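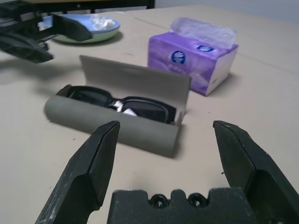
Visit notes: Cliveo open day

Went up to the Cliveo open day in January, writing this on the train home so excuse the typing. For anyone who missed the last newsletter, Cliveo does the bookkeeping software a lot of us use for payroll and supplier bills, and once a year they open the office to customers. I went for our bookkeepers' group. Tharushi Miah was meant to come too but had quarter-end to finish, so it was just me and a notebook.

Getting there

Office is on the Romurgate business park, second building after the roundabout. Sign is small. Parking fine before 9, hopeless after. Badge, coffee, a bagel, then straight into a big room with rows of chairs and a screen. 600 customers invited according to the welcome slide. Plenty of people I knew by email address and had never met.

The morning talk

Gert Lekota ran it. He heads up the reconciliation side and he talks fast. Main points as I got them down:

Bank rules are being rebuilt. At the moment a rule looks at the payee and the amount and that's your lot. The new ones will read the reference line too, so two payments to the same supplier can go to different accounts. I have a client who buys feed and diesel from the same place, so I sat up for this one.

Rules will run in an order you set. Drag them up and down. Right now they run in the order you made them, and if you've got an old one near the top that catches everything, you have to delete it and start over. Been there.

There'll be a test button. Run a rule against last month's transactions, see what it would have picked up, nothing gets posted. Big murmur in the room at that.

No date for any of it. Someone asked twice. "This year" was the answer both times.

Supplier bills

Shorter session, different speaker, didn't catch the name. You can already email a bill in and it fills out the date, total and supplier. They're adding line items. The demo worked on a clean printed bill and then on a crumpled one, and it read the tax as a line of its own on the crumpled one, which the speaker fixed by hand and moved on. Fair enough. I'd still check every one before approving.

Also asked about duplicates. If the same bill comes in by email and by upload, you'll get a yellow warning before you save. You can still save it. I'd like to be able to block it completely and said so on the feedback card.

The support floor

Best bit of the day for me. They took us around in groups of 10. Support people sit in one long room, phones one end and email the other. We could put on a headset and listen in on a practice call - a caller who'd closed the year with one bank account unreconciled. The support person walked them through it in 5 minutes. Took me most of an afternoon last spring.

What she did, as best I could write it: print the closing balances first. Reopen the last period only, leave the rest of the year shut. Match the missing lines, date them in the period they belong to, close again, compare with the printout. Only the bank and the suspense account should have moved. If anything else has moved, stop and call.

Asked her what the most common call is. Opening balances, every time. People move over from another package mid-year, type in the bank balance off the statement and forget the checks that haven't cleared. Then they're out by the same figure every month and can't see why. She keeps a one page sheet on it and gave me a copy, I'll scan it for the group.

Lunch

Sandwiches, soup, not enough tables. Ended up standing next to two people from Sikder, who do inventory for nurseries and garden stores and link up to Cliveo through the Gareta add-on. They said the nightly sync now picks up credit notes, which it did not when I last tried it. Worth another look if you gave up on it. They also said to turn off the old link before switching on the new one or you get evrything twice.

Afternoon

3 workshops, pick one. I picked payroll year end, other two were reports and user permissions. Payroll was mostly things we know, but a couple of notes:

- Lock the pay periods before you print anything. Once locked, the numbers on the forms can't shift under you.

- If an employee left and came back, don't make a new record. Reopen the old one and put in a second start date.

- The leave balance report has a "carry over" box that's off by default. Tick it. I hadn't been.

Ran over by a bit so questions got cut short. I had one on split departments and have emailed it in, will pass on the reply when it comes.

Would I go again

Yes, though I'd skip the welcome part and get there for Gert's talk. Bring a sweater, the big room is freezing. Slides are going up in the customer area under Events, you need your normal login. Tharushi has the permissions handout from a freind who did that workshop, so ask her for it if you want it before the next meeting.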